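We use cookies to remember your settings. Accept | Manage

My kitchen walk-round at Bonden, with comments

By Seema Srivastava
May

Print this page | E-mail this page

So you all asked what I look at when I do the monthly check at our little restaurant, and I've finally typed it up! Jitendra was on the grill, Tanko was on prep, and I started at 3 pm on Thursday so I'd be out from under everyone's feet before dinner.

1. Walk-in fridge temperature – PASS
Reading was 4°C at the back and 5°C by the door. Fine, but please stop propping it open when a delivery comes in, I do notice!

2. Raw and cooked kept apart – PASS
Lovely. Chicken on the bottom shelf, desserts up top, everything covered.

3. Date labels – NEEDS WORK
Two tubs of the tamarind sauce had no label at all (it's a gorgeous sauce, Tanko, but I need to know how old it is). Binned both.

4. Hand-wash basin – PASS
Hot water, soap, paper towels. The basin had a colander in it when I came in. Moved.

5. Probe thermometer – PASS
Checked in iced water and boiling water. Spare battery is in the drawer under the till.

6. Fryer and extraction – NEEDS WORK
Filters are greasy again. Domamik are booked to do the ducting and they've quoted £400, or £200 if we clean the filters ourselves first. I know which one I'm picking! Farhad has the degreaser.

7. Fire blanket and extinguishers – PASS
Both pins in, both gauges in the green. The blanket by the grill was half hidden behind an apron, so the hook has been moved along the wall.

8. Dry store – PASS
Rice and flour off the floor, lids on, no sign of mice. There's a split 50 kg sack from Prajapati that wants using or sending back.

9. Allergen sheet – FAIL
Sorry, but the new aubergine dish isn't on it and it's got sesame in. Harish, can you sort this before we open tonight? I'm holding the dish off the menu until then.

10. Dining room and back door – PASS
Exit clear, chairs not blocking it, light over the step working. Wobbly table by the window still wobbly.

Next check is in four weeks. Item 9 I'll look at again tonight, and then I'm having the lamb.
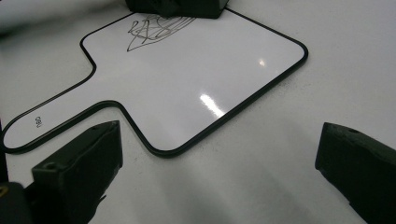 Whiteboard paddle, face up on a white tabletop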